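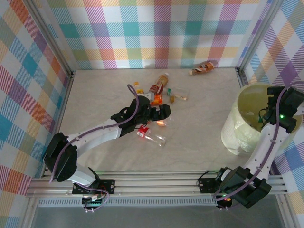 What do I do with a bottle that still has its cap on?
Leave the cap on once the bottle is empty. Small caps on their own slip through the sorting screens, so a bottle and its cap travel better together.

That question landed in my inbox more than any other after the last newsletter, and I'm so glad it did, because I had it wrong for years! I used to unscrew every single one and keep them in a jar on the windowsill, feeling very pleased with myself. Then Zuweira Dogbe from the depot came by the shop in December, looked at my jar, and gently told me to put them all back on. (Your town may do it differently, so check the sheet that comes with your bin.)

Anyway, litter. I've been thinking about the small stuff lately, the bottles and caps and boxes and snack wrappers that end up on the floor under the workbench or in the footwell of the car. I did a proper clear-out of my own car on a cold afternoon and filled a whole bag, which I'm a little ashamed to put in writing. Puspita Lumbantobing wrote in to say she does hers at the gas pump every time she fills up, while the numbers tick over, and I've stolen the idea completely.

The other thing that has helped is a liner. I went without one for ages, thinking I was saving a bag, and all I did was spend my evenings scrubbing sticky soda out of the bottom of the bin. Fold a good wide cuff over the rim so it doesn't slide down when something heavy drops in. I get mine from Addo, the 40 pack, and one roll lasts me most of a season. Recycling goes in its own bin with no liner at all, at least on our route.
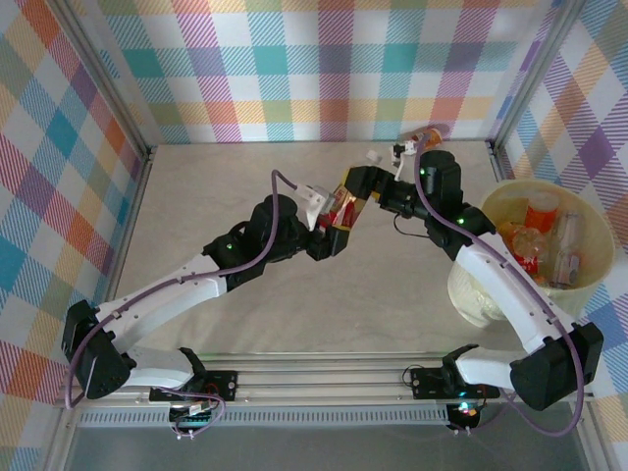

Can shiny snack wrappers go in with the recycling?
Most of them belong in the trash. The crinkly kind is usually plastic film with a thin metallic layer, and curbside programs can't pull the two apart.

Keegan Grewal swears by the scrunch test: ball the wrapper up in your fist and let go. If it springs back open, it's the film kind and it goes in the trash. If it stays in a ball, it may be plain foil, and clean foil is fine in our bins. I tried it on everything in my kitchen drawer and had a wonderful time.

Boxes are easier. Shake out the crumbs, pull the inner bag, flatten the box and you're done. I keep a paper grocery sack by the back door for those and it fills up faster than I'd like.

Last thing, and then I'll let you go! Once everything is picked up, do the floor right away while you're still in the mood. Edges first, then the middle. A damp cloth gets the dried drips that a broom just skates over, and a pale floor will show you every one of them. 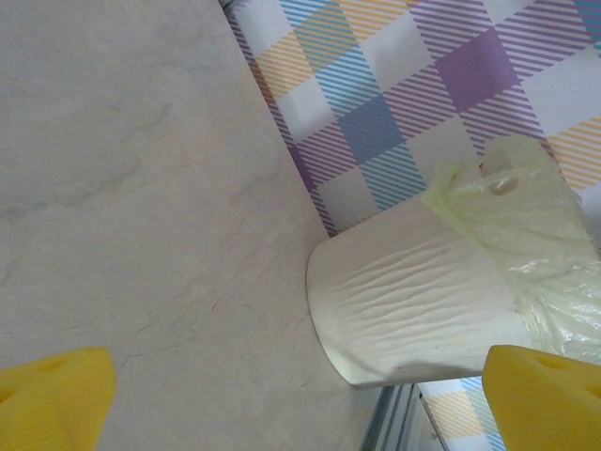 Pale floor, bright plaid, and one white piece lying on its side.

Senyo Ofori is collecting your own bin questions for next time, so drop them in the box by the counter before 8 in the evening or just reply to this email.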